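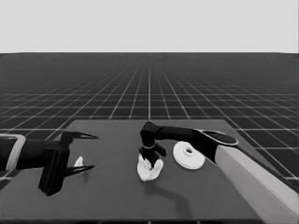
*Figure 1. Two-arm tabletop setup in simulation, with the cloth held beneath the central gripper.*

# Recording Cloth Demonstrations in the Simulated Workcell

This guide applies to all operators who record demonstrations for the Grarkenham cloth-handling set. It covers session setup, recording, labeling and submission. Operators who have not completed the introductory exercise should do so before reading further.

Demonstrations are used to train a policy that controls both arms. The policy learns from whatever the operator does, including pauses, corrections and unnecessary movements. Operators should therefore work at a steady pace and keep to the task as written on the task card.

## Before You Begin

You will need:

- an operator account on the Urkach server
- a pair of hand controllers, charged
- the current task card
- a session number, issued by Simin Sharifi

Open the Mohammadi recorder and sign in. Enter the session number exactly as issued. A mistyped number places the recordings in another operator's folder, and moving them requires a written request.

## Setting Up the Session

1. Select **Cloth, two arms** from the task menu.
2. Load the starting layout named on the task card. Do not reuse a layout left open by the previous operator.
3. Check that both arms respond. Move each controller a short distance and confirm that the matching gripper follows.
4. Open and close each gripper fully, then leave both open.
5. Let the cloth settle. The cloth is a soft body and may shift for a moment after loading. Wait until its folds stop moving.
6. Set the viewpoint to **Front, raised**. Other viewpoints are useful for practice but should not be used while recording, as they lead operators to reach in ways that the policy's own camera cannot account for.

If an arm drifts while its controller is still, recalibrate before going on. Drift that begins in the middle of a session should be reported the same day.

## Recording a Demonstration

Press **Record** and hold both arms still until the timer appears. Then proceed as follows.

1. Move the assigned arm above the cloth. Come down vertically where the layout allows it.
2. Close the gripper on a raised fold. Avoid gripping the cloth flat against the table, where the fingers may pass into the surface and produce contact forces that would not occur on real hardware.
3. Lift slowly until the lower edge clears the tabletop. A small lift is enough.
4. Bring the second arm into position only when the first has a secure hold. Keep its gripper open during the approach.
5. Carry the cloth to the target given on the card, lower it and release.
6. Return both arms to their rest positions and press **Stop**.

Some layouts place other items on the table. These are part of the layout and should be left where they are unless the card says otherwise. If an arm touches one of them, finish the attempt and apply the label **Contact**.

The long forearm can block the operator's view of the table. Do not change the viewpoint to see around it. Raise the elbow, or approach from the other side, and begin the attempt again if the grasp can no longer be judged by eye.

## Labeling Attempts

Every attempt receives one label before the next is started.

| Label | Use when |
|---|---|
| Complete | The cloth was released at the target |
| Dropped | The cloth left the gripper early |
| Contact | An arm touched another item or the other arm |
| Void | The simulator froze or a controller lost its signal |

Where both Dropped and Contact apply, use Contact and add a note. Please do not delete failed attempts. Dropped cloths are kept and used to train the success detector - a separate model that needs examples of both outcomes.

## Session Length and Targets

A full session is 100 attempts. Take a break after every set of 20 on the counter, or sooner if your hands are tired. The overall target for this task is 1,000 complete demonstrations, of which 172 had been accepted as of 26 August 2023.

Recordings made before the May update to the cloth settings are not counted. They remain on the server for reference.

## Submitting Your Work

Choose **Close session**, review the label totals and select **Submit**. Uploading may take several minutes, and the recorder should stay open until the confirmation number is shown. Write that number in the Gurnilthorpe session log.

Golshifteh Vahidi reviews submitted sessions and may return individual attempts for relabeling. Returned attempts should be corrected within 2 working days. Questions about task cards go to her directly, and questions about accounts or session numbers go to Simin Sharifi.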